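Condition Is Everything, and Nothing Is Ever "Fine"

January 21, 2022

The owner of Mathias, a secondhand natural history bookshop in Jestcombe, has been selling field guides and old monographs for 23 years. I went in with doubts about the whole trade. I came out with most of them still in my pocket.

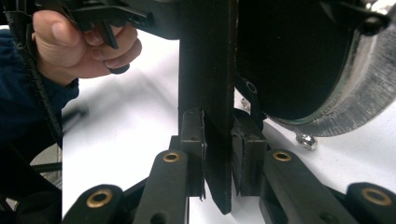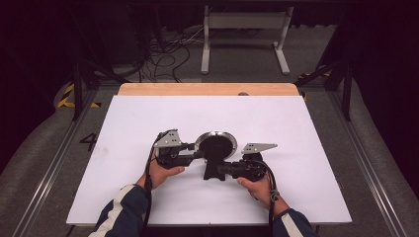

Hands at work: a small black part held in the fingers, and a pair of hand-held grippers over a white board.

My first question was about the word "Fine," which turns up in every catalog I have ever been sent.

"I stopped using it," she said. "A bird book that has been outdoors is never fine. I say what's wrong with it and stop there."

I pointed out that her last list had the word in it twice. She found the page, read it, and said those two were left over from a Bradton collection she bought in June, described by somebody else. Maybe so. The prices were hers.

One of them, a beetle monograph with hand-colored plates, was listed at $800. A Bradton dealer had the same edition at $500. What does the extra money buy?

"Collation," she said. "I check every plate against the list at the front. He counts the covers."

It's a good line, and I suspect she has used it before. She did let me check her copy, which took most of the morning, and all 30 plates were there, though one had been trimmed so close that the caption lost its lower half. The catalog didn't mention it. She wrote that down on the back of an envelope.

We got on to rarity. "Scarce" is the word I trust least, and she defended it for a long time – longer than I thought it deserved. Her case rests on the Furkorero, a run of pamphlets on island snails that she says she has seen complete only once. I asked how anyone could test that.

"You can't," she said. "You can ask other dealers, and they'll tell you they have one in the back."

Does she buy online herself? "All the time, and I send a lot of it back. Foxing doesn't photograph. Smell certainly doesn't."

She keeps returned books on a low shelf by the door, with the original seller's description tucked inside each one. I read several. "Slight wear" was on a fern book with no spine. She wants $30 for that one, and thinks she'll get it.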